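Long one tonight, friends, so put the kettle on. A few of you asked why I went quiet after promising good news about the frame-cleaning arm. We had a fault, it took us a while to understand it, and I'd like to tell it properly. (1/11)

For anyone new: I'm Nia Gape, and I look after the bench work at Cabral, where we're teaching a two-handed robot to dust and wipe small household things. Picture frames are my favorite. They look so easy and they are such little devils! (2/11)

The job is to hold the frame with one hand and wipe along the inner ledge with the other, cloth over the fingers. Dust loves that ledge. You have to press hard enough for the cloth to reach into the corner and softly enough that the print never feels it. (3/11)

On run 300 the wiping hand got to an upper corner and kept pushing. No alarm, no stop. The software believed it was touching nothing at all, so it went looking for the frame with more and more force. Declan Quinlan hit the red button, bless him, and he was quick about it. (4/11)

The damage was one creased print and one corner joint sprung open. Nobody's hands were near it, thank goodness, but we'd all been in the habit of reaching in to straighten a frame between passes, and I went a bit cold thinking about that. (5/11)

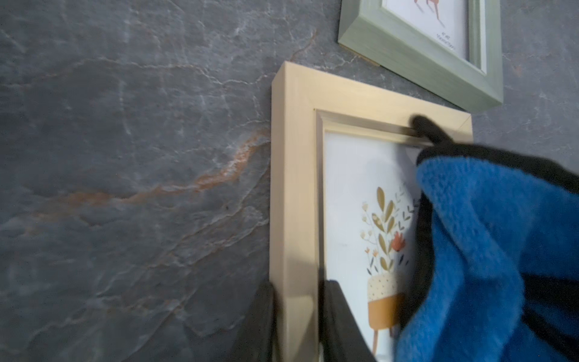

Dustberg, 25 April 2018

Back on the corners today, with the gold frame and the blue microfiber. You can see how little room there is for a fingertip where the bevel meets the print. I have a soft spot for that potted plant, so I was holding my breath. (6/11)

Now, the cause. We zero the force sensor at the start of a session, and we'd been doing it with the bare fingers and then wrapping the cloth on afterward. The bunched-up folds were tugging on the wrist, so the sensor started every run with a false reading, and it happened to point the wrong way. (7/11)

Sarita Bajpai found it by going back through the logs, all 2,000 lines of them, with a ruler held up to the screen. The offset had been there for weeks. It only mattered on the day the cloth was wrapped extra tight, which was my wrapping, so I bought the cakes. (8/11)

What we've changed: the sensor gets zeroed after the cloth goes on, and again every 30 wipes. There's a limit on how far the finger may travel while it claims to feel nothing. And the arm is powered down before any person reaches over the bench, me included, even when it's "just a second." (9/11)

I'm still not happy with the travel limit. Set it short and the arm gives up on deep frames, set it long and we're nearly back where we began. Gearóid Brophy wants a second sensor in the fingertip. I want that too, but I also know what's left in the budget until November. (10/11)

If you work with cloth or anything floppy on a gripper, please tell me how you handle zeroing. Do you re-zero in every new pose, or model the drag? I'll read every reply, though probably after supper. (11/11)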